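Ticket: Second arm for the bench, what do we have to buy (and a gripper question)
Status: Open
Category: Equipment / purchasing
Site: Demthorpe, back workshop
Opened: 9 Nov 2024

Hi all. I'm filing this as a support ticket because the purchasing form only has room for one item and a price, and what I've got is more of a tangle. Sorry in advance for the length. I'd like someone from the equipment desk to check my thinking before I send the budget request up, and there's a genuine fault buried in the middle that changes what we order.

Background. In July we got the first arm going on the big table, and the plan was always to put a second one next to it so the pair could share a bin. The budget for that second arm was split over two years. We're now at the point where I have to say what the second half of the money gets spent on, and I'd rather not discover in spring that we forgot a forty-dollar cable (we did that the first time, and the arm sat there for nine days waiting on it).

Two quotes so far:

Findari quoted the arm by itself, with a controller and a pendant. No gripper, no cabling past the base. Delivery is 4 weeks.

Jillano quoted a full kit with arm, controller, pendant, gripper, cable set and a day of setup. It's more money, and delivery is longer, 9 weeks, which I could live with.

My first instinct was Findari, and I had the request half written. Then the gripper trouble started, so here's the log of that, copied out of my notebook and cleaned up a bit.

Problem: the gripper on the current arm drops its connection. The pendant shows a tool communication error, the arm stops, and I have to clear it and start over. It does this mostly on the bin pick, hardly ever on anything else.

Try 1. Restarted everything. Ran fine for the rest of the morning, then came back after lunch. No surprise there.

Try 2. Slowed the approach down to 50 percent. Fewer errors but they still happened, and the job got so slow I was making tea between picks.

Try 3. Swapped the gripper for the spare one we borrowed from the Alemneh lab. Same error on the third pick! So I'm fairly sure the gripper itself is okay, and this is the bit that matters for the money, because I had been about to ask for a replacement.

Try 4. Held the wrist connector by hand with the arm stopped and wiggled it gently while watching the pendant. Error popped up right away. Did it again and got it again. So it's the cable or the connector, and my bet is the strain on it when the wrist turns down toward the bin.

Try 5. Moved the bin so the arm didn't have to fold so far. I ran 20 picks in a row with one error. Better, though still not something I'd leave alone while I go get a sandwich.

I left the arm parked over the bin after that last run so whoever looks at this can see the pose I'm talking about and how the cable is routed.

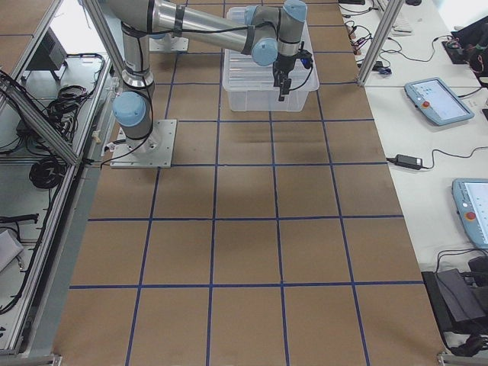

Bin pick pose on the taped table, arm cable tied along the upper tube. Second mounting plate is behind the bin.

As for the plate, yes, we already have it, so please take "mounting plate" off the list if anyone put it on. I saw it had crept back into the shared spreadsheet. What I don't have is a decision on where it ends up. If the second arm goes too close, the two of them will be reaching over each other for the same bin, and if it goes too far then neither one gets the far half of the table. I'd like to settle that before we order cables, as the length depends on it. I used the tape squares to work out reach for the first arm and I'll do the same again, it was quick and I trust it more than the drawing.

Right, so the list. I've split it by how sure I am.

Definitely need
Arm and controller (either quote)
Gripper (in the Jillano kit, separate if we go Findari)
Gripper cable with a proper angled connector, two of them, one for the arm we've got now
Cable sleeve or clips for both arms, because zip ties are holding it all together at the moment and I'd like to be able to take a cable off without snips

Probably need
Some kind of bracket for the pendants. They live flat on the white desk and get shoved about whenever someone wants the keyboard, and I don't love having the stop buttons wandering around under people's sleeves
A power strip with enough room for the adapter bricks
A couple more clear bins, same size as the one we use now

Can wait
New paper and tape for the table. It's cheap, and the current layer has some life left in it
Shelf boxes for the spare cables. I keep asking for these and I'll keep asking

One thing I can't work out from either quote is whether the gripper cable runs inside the arm or outside. On ours it's outside, and I now think that's where the whole headache comes from. I wrote to both companies. Findari answered the same day and said outside, with an optional routing kit (price to follow). Jillano hasn't answered yet. If theirs has a neater way of doing it then the price gap looks a lot smaller to me, because my hours chasing this error aren't free even if they don't show up on a purchase order.

Questions for the desk:

Can I buy the two angled cables out of the repair budget now, and leave the rest in the main request? The one for the current arm is a repair by anybody's measure. The other is a bit cheeky, I admit.

Does the setup day in the Jillano kit count as equipment or as a service? If it's a service I think it comes out of a different pot, and that pot is nearly dry.

Is there a rule about having both arms from the same supplier? I can't find one, but I have a memory of somebody mentioning it.

Update, same ticket, two days later

The desk replied (thank you, that was fast). Repair budget is fine for one cable, and the second has to wait for the main request. Fair enough. The setup day is a service, so it needs its own line and a separate approval. No rule about suppliers, though they pointed out that two kinds of arm means two kinds of spares, and I hadn't given that enough thought. Spares on the shelf are money too.

I've ordered the one cable. Meanwhile I redid the ties near the wrist to give the cable more slack on the turn, and that helped a good deal. One error all day yesterday, and none so far this morning. I'm not calling it fixed. The connector still feels loose to me, and I want to see how it does with the new cable before I say anything with confidence.

Update, the following week

Cable came. Put it on before lunch, ran the bin pick all afternoon on full speed with the bin back in its old spot, and no errors! I did the wiggle test too and the pendant stayed quiet. So I'm marking the fault part as solved and leaving the ticket open for the buying part.

Jillano finally wrote back. Their cable is outside as well, but the kit comes with clips and an angled connector as standard, so it's pretty much the thing I just bought. They also offered to drop the setup day and take it off the price, which gets rid of the service problem. We set up the first one ourselves and it wasn't that bad (apart from the nine days).

So I've put both into the spreadsheet side by side, Findari with the routing kit, gripper and cable added on, and Jillano without the setup day. The difference is now roughly the price of a decent laptop. I'm leaning toward Jillano on the grounds that it's one order, one delivery and one phone number when something's missing from the box. The longer wait is the only thing against it, and we don't have the table layout settled anyway.

Still open:
Where the second plate gets bolted down (me, this week, with a tape measure)
Pendant bracket, need a price — if anyone has one they like, please post the part number on here
Whether the Alemneh lab wants their gripper back right away or can spare it until ours is ordered
Shelf boxes

I'll attach the request form once the plate is placed and I know the cable lengths.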